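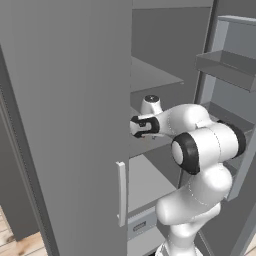

The whole of Tuesday was given to the approach planner, and specifically to the cost term that is supposed to keep the forearm clear of cabinet geometry during the reach. The term was written in May for open shelving and has been carried forward through every task since without revision. In the refrigerator task it is no longer adequate. The gripper can be brought inside, above the lower shelf and just to the right of the left-hand door, and at that pose the planner reports a comfortable margin. The margin is computed from the wrist forward. The elbow, with its black joint rings, is treated as a single sphere placed at the joint center, and the forearm between the two is treated as a capsule whose radius was taken from the previous arm model. I have recorded this as a defect under the Feltstead milestone and assigned it to myself.

The overnight batch finished at 6:40 this morning. Of 963 planning requests, 300 were returned as infeasible before the trajectory optimizer was called at all. Lihua Meng had assumed that these were unreachable targets. I sorted them by failure code after breakfast and found that the greater part were rejected by the start-state check, which means that the arm was considered to be in collision before it had been asked to move. The refrigerator asset is loaded with the doors closed, and the door joints are set to their open values one step later. The collision world is copied between the two. The planner therefore works against a closed appliance while the simulator displays an open one. Baoshan Qin confirmed the order of calls in the loader and has moved the copy. The batch will be repeated tonight with the same seeds.

It should be noted that this fault was introduced by my own change to the caching layer, which was reviewed and approved. The review did not include an articulated asset. I have added one to the review checklist.

Met with Moataz Naciri at 11:00 regarding the perception side. His group wishes to replace the ground-truth door angle with an estimate obtained from the depth image, so that the Platus stack may be run in the same configuration in simulation and on hardware. I have no objection in principle. My concern is with the gray surfaces. The door face, the back wall and the shelf faces are close to one another in shade, and the segmentation network tends to join the inner face of the right-hand section to the interior behind it whenever the view is from low down. Moataz proposes to fit the hinge axis first and to treat the door as a plane constrained to that axis. He will prepare a comparison. We agreed that until it is available the estimator will run in parallel and write to the log only — it is not to feed the planner.

A separate matter was raised concerning the door bins. At present they are part of the visual mesh but are absent from the collision mesh, which was simplified by Nireck before delivery. A trajectory may accordingly pass the forearm through a bin without penalty. Boyang Xue examined the replays and marked 13 in which this occurs. He has asked whether we should request a corrected mesh or generate our own by convex decomposition. I prefer the latter. The delivery schedule has slipped twice, and we require control over the resolution near the shelf edges in any event. Boyang will begin with the right-hand section.

Afternoon: controller tuning. I reduced the joint stiffness in the final segment of the approach and raised the damping by a small amount to compensate. The oscillation at the wrist is smaller in the plots, although I changed the time step in the same session and cannot yet attribute the improvement. Both changes are to be separated tomorrow. The planning budget remains at 200 milliseconds per request. With the bins and a proper forearm model included, I expect that limit to be exceeded on the slower machines, and Nuria Benítez has been informed that the figure in the quarterly plan may need to be revisited. She asked for measurements before any discussion. They will be provided.

The Falcão viewer crashed twice while scrubbing through long replays. The cause appears to be the contact-force overlay, which allocates a new buffer for each time step and does not release it. I disabled the overlay and continued. A ticket has been opened.

Before leaving I replaced the elbow sphere with two shorter capsules and regenerated the distance fields. On the single pose I had saved from the morning, the reported clearance fell to less than half of its former value, and the nearest pair was no longer the gripper and the door but the forearm and the lower shelf. I have not run it on the full set. The branch is pushed, the batch is queued behind Lihua's training job, and the start-state check now prints the name of the colliding pair, a feature that ought to have been present from the first version.

Remaining for tomorrow: separate the stiffness and time-step changes, read the overnight results, reply to Nireck regarding the mesh license, and return the second monitor to Moataz.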